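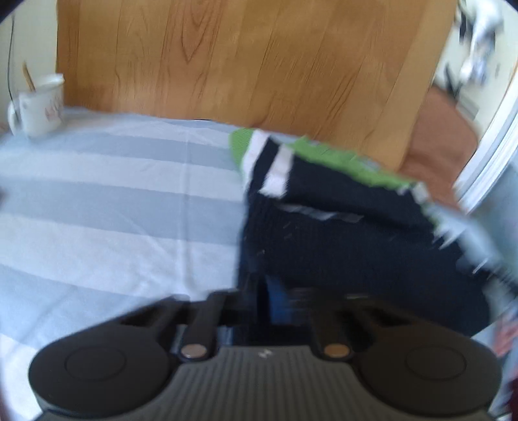
A hand-held gripper reaches for a piece of navy fabric on a striped cloth.

May 25, 2020
By the Stodum College press office

Students at Stodum College who have spent the best part of a year teaching a robot to handle cloth are delighted to announce that their project, Kutside, has won a place in the final of the Ivberg Student Robotics Challenge, and the whole college is very proud of them indeed.

Kutside started in January as a lunchtime idea in the robotics club and has since grown into something rather bigger than anyone had planned for (the club's storage cupboard certainly wasn't planned for it). The aim is easy to say and surprisingly fiddly to do: a robot arm should be able to pick up a piece of clothing from wherever it happens to be lying, find an edge or a corner, and fold it neatly enough that you would be happy to put it in a drawer.

Cloth is a hard thing for a robot. A box stays the same shape when you lift it, but a jumper slumps, twists and hides its own sleeves, and no two heaps are quite alike. The students decided early on that they would show the robot how the job is done by people, and so they do the folding themselves with a gripper held in the hand, with a camera fitted to it, and let the computer learn from the recordings. So far the team has gathered nearly 4,000 of them, on beds, tables, sofas and ironing boards, with school jumpers, tea towels, football shirts and a good many odd socks.

The club has seven of these grippers, which are passed from one student to the next on a rota that is pinned up on the club's web page and argued over most weeks. Everyone who takes one home is asked to work with the washing they have and the surfaces they have, and not to tidy up specially. "We want the robot to meet ordinary rooms," the team wrote in its entry for the Challenge. "If it only ever sees a clean white table, it will be lost the first time somebody leaves a cup of tea out."

That entry also describes plenty of things that didn't go well, and the judges at Ivberg were kind enough to say how much they had enjoyed reading about them. Dark clothes were a particular nuisance to begin with, as the folds are so much harder to pick out, and the students ended up recording a great many more of them than they had meant to. Thick towels are still giving trouble, and the fitted sheet has been put off until after the summer, with everybody's agreement.

Mogensen, the engineering firm which has supported the robotics club for several years, lent the arm on which the finished program will run and has offered the students time in its workshop before the final. The college would like to thank everyone there for their patience in answering so many messages, a fair number of them sent rather late in the evening.

New members are always welcome at the club, and no experience of programming is needed. Parents and local residents who would like to follow the team's progress, or who have old clothes to give for folding practice, are invited to write to the Stodum College press office.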